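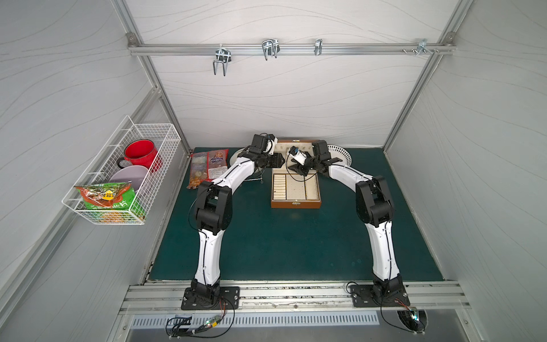 Tema 3. El precio anunciado y el precio que se paga

En la compraventa de coches usados el precio del anuncio cumple una función parecida a la del pan en el restaurante: está ahí para que uno se siente. A partir de ese momento empiezan a sumarse conceptos. Para seguir el tema conviene imaginar la oferta como un riel con sus ganchos: el vendedor enseña el riel limpio, con los ganchos todavía vacíos, y durante la visita va colgando la garantía ampliada, la gestión del cambio de titularidad, el tratamiento de la tapicería y un seguro de llaves que el comprador no sabía que necesitaba. Al alumno se le pide que llegue al examen sabiendo distinguir qué venía en el riel y qué se colgó después.

3.1 Composición del precio

Precio base. El que figura en el anuncio. Compruébese si incluye impuestos y si está condicionado a financiar. La frase "precio financiado" suele ir en letra pequeña y el número, en letra grande.

Gastos de gestión. Trámites, tasas y una partida llamada "preparación", que en la práctica puede ser un lavado.

Extras de concesionario. Todo lo que ya está montado en el coche y, según se explica con pena, no se puede desmontar.

3.2 Caso Trindel

El concesionario Trindel anuncia una berlina Bolger de segunda mano con 118 mil kilómetros. El competidor, Zovavik, ofrece el mismo modelo algo más caro, con 12 meses de garantía y el cambio de titularidad incluido. En clase casi todo el mundo elige Trindel en el primer minuto. Luego se reparte la hoja de gastos y se hace un silencio muy formativo.

Trabajo por parejas: reconstruir el precio final de ambas ofertas, al contado y financiado. Quien olvide la comisión de apertura repite el cálculo. El coste del seguro no se incluye, aunque sí hay que mencionarlo.

3.3 La tasación del coche entregado

Cuando el cliente entrega su vehículo como parte del pago, hay dos negociaciones y el vendedor prefiere que parezcan una sola. Una tasación generosa puede compensarse con un descuento que desaparece - el cliente sale encantado de lo que le dieron por el viejo y no pregunta por el nuevo. Regla de trabajo: pedir las dos cifras por separado y por escrito.

La guía de valoración Ollow, que usaremos en las prácticas, rebaja alrededor de un 13 por ciento por falta de historial de mantenimiento. El argumento "siempre lo llevé al mismo taller" no figura en sus tablas.

3.4 Para la próxima sesión

Traer un anuncio real, con la letra pequeña legible. Leer el apartado de vicios ocultos del tema 2. Los que entregaron la práctica anterior sin unidades pueden recogerla en mayo, con las unidades puestas en rojo.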